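Print this page
E-mail this page

Minutes – example collection working group, Parncombe project

Present: Liên Lò (chair), the Kornberg scripting pair, two from Mabaso by phone, minutes by the Vatier office.

Minutes of the December meeting were accepted with one change. The word "successful" in item 2 was struck, as no one could say what the test for success had been.

1. Where the set stands

Kornberg reported 300 simulated episodes recorded on the two-arm table. Liên asked how many of those differ in any way a learner would notice. Kornberg said object positions are drawn at random each time. She replied that random positions with the same table, the same tiled room and the same two arms is a thin sort of variety, and she would like that written down. It is written down.

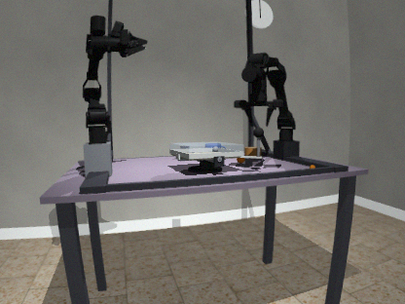 Mabaso asked whether the operators driving the arms had been given the same instructions. They had not. The first batch was told to work quickly and the second to work smoothly, and both batches sit in one folder with no label. Kornberg thinks the learner will average this out. The chair does not think so, and neither does the writer of these minutes.

2. Rejected episodes

Of the last batch, 29 were thrown out. Reasons were logged for 10. The rest are marked "bad" and nothing more. Mabaso would like to keep failed attempts as negative examples – a fair idea, but only if someone can say what failed. Agreed that "bad" is no longer accepted as a reason.

3. Small objects

Discussion of whether small items on the table are worth the trouble. Kornberg says contact with them in the simulator is "good enough". Liên asked, good enough compared with what? No comparison with real arms has been run. She will not sign off on claims about real hardware until one has.

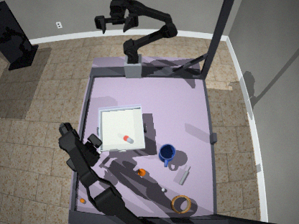 Mabaso also raised camera placement. Episodes from the high view and the low view have been mixed without a note of which is which. Kornberg can recover this from the scene files, at a cost of two days. Approved, without enthusiasm.

4. Request for more

Kornberg asked to double the set before any training run. Not approved. The group wants a small run first on 20 episodes checked by hand, to see if the learner picks up anything at all.

Actions
Kornberg – label batches by instruction and view.
Mabaso – draft a list of failure reasons, one page at most.
Liên Lò – pick the 20 episodes herself.

Next meeting at 3 p.m., same room, date to be sent round.

Print this page
E-mail this page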